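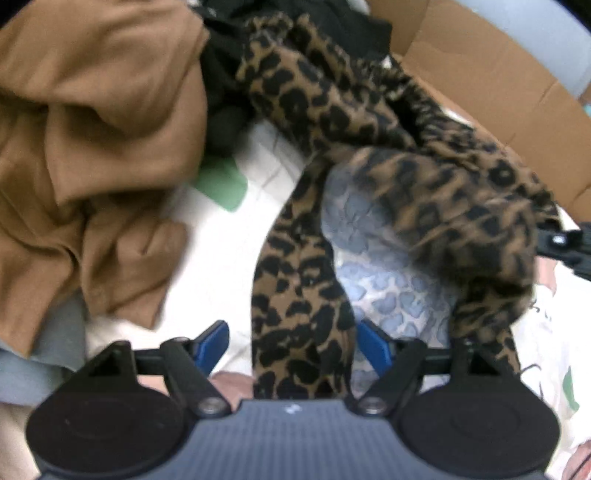 Leopard Doesn't Fold

The planner quit on me again at 2 in the morning, and it quit over the leopard print.

I should explain that I had promised Lenen a folding demo. I'd promised it in February, in a meeting with good coffee, when everything seemed possible. The software would look at a heap of clothes, pick one thing, find a corner, and lift it. I remember saying "find a corner" like corners were just lying around waiting for somebody to find them.

Brown was easy. I loved brown. Brown was plain and smooth and fell in big soft folds, and the segmenter drew one clean line around it and went home. Black was harder, because black swallows its own creases, but we got along. Then there was the leopard. My segmenter looked at the leopard and saw 173 small separate objects, every spot a little garment of its own, and it handed the whole list to the planner with a confidence score I'd have been proud of on any other night.

The planner, to its credit, tried. It picked spot number 20 and asked for a grasp. Then it asked for a grasp on spot number 45, changed its mind, and timed out.

"Okay," I said to the monitor. I talk to it. I'm not sorry.

I scrolled back to the recording and stopped on the moment the strip was hanging between the two blue finger pads. My own eyes had no trouble at all. One piece of cloth, rolled at the top, puckered along the box, with the pale bluish side showing where it turned over. How did I know it was one piece? I sat there trying to catch myself knowing it, and I couldn't. It's like trying to watch yourself fall asleep.

My desk at Wieser faces a window, and across the street is the Wendadance studio, which leaves one light on all night over the costume rack. I stared at that rack for a while - feathers, sequins, something with fringe - and felt pretty sick about the next version of the demo.

But it got me thinking about the underside. The back of the leopard was still spotted, just faded, like somebody had turned the volume down. I'd been throwing that away! The cleanup step took anything pale and low contrast and called it background. So the planner never knew the cloth had two sides, and a thing with only one side can't fold over. Of course it couldn't find an edge. I had deleted the other half of every edge before it got there.

I took the cleanup step out. I told the segmenter to quit caring about spots and care about where the spots got squeezed, because a crease squashes the pattern and a flat stretch leaves it alone. It was ugly code. I named the function after my landlord's street, Liresley, because I was too tired to think of a real name, and I ran it on that same moment.

The list came back with one entry on it for the leopard.

I didn't cheer. I got up and washed my mug, which had needed it for a while, and came back and the one was still there. Then I ran the next second of the recording, where the right side of the cloth was moving too fast and the spots went to streaks, and the one turned into nine.

Fine. Nine I could live with. I wrote "motion blur" on a sticky note, stuck it over the clock, and started typing again.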